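Five weeks in and I still say good morning to it

Quick one tonight, lunch stuff to make and it's nearly ten. A few of you asked how it's going at work with the robot so here goes.

Short version – fine. Weird but fine. Prondari put it on our floor in March and the plan was it does the fetching and carrying and we do the rest. Sample boxes, returns, the stuff that used to be me and Flurina going back and forth all day. Up to 100 boxes on a bad day. My knees don't miss it.

What I didn't expect is how much of my day is now watching. Waiting for the hand. It has a three finger hand plus a thumb and I have got really used to looking at those fingertips.

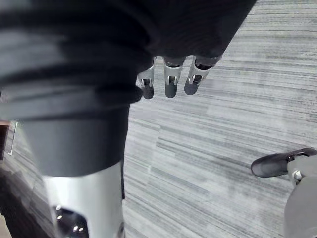 The hand, black sleeve and all. Nothing in it yet.

Anyway. Flurina Zürcher (hi, she reads this) took to it right away. She does the task lists in Birkix now, got two days training over in Bramavthorpe and came back talking like an engineer. Good for her. She was bored stiff before, she'd tell you that herself.

Me, less sure. I liked the walking. You'd pass by people's desks, hear who was sick, whose kid got in where. Now I'm in one spot with a tablet and the boxes go round without me. I know less about everybody. Small thing maybe but I notice it by three in the afternoon.
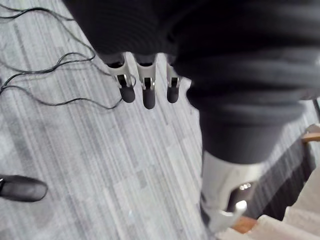
And the pay question, which everyone asks. Same pay. Same hours so far. Pirjo Jääskeläinen is our rep and she got it in writing that no one's job goes this year, which is good, but "this year" is doing alot of work in that sentence. She's asking for the training to be open to all of us and not just whoever put their hand up first. I've said I'll go if there's a second round. Probaly should have gone the first time.

Oh and the Zhuravel returns are still done by hand, odd sized boxes. So I get 2 hours of walking on those. Best part of the day, don't tell them.

Ok lunches. More when I hear about the training.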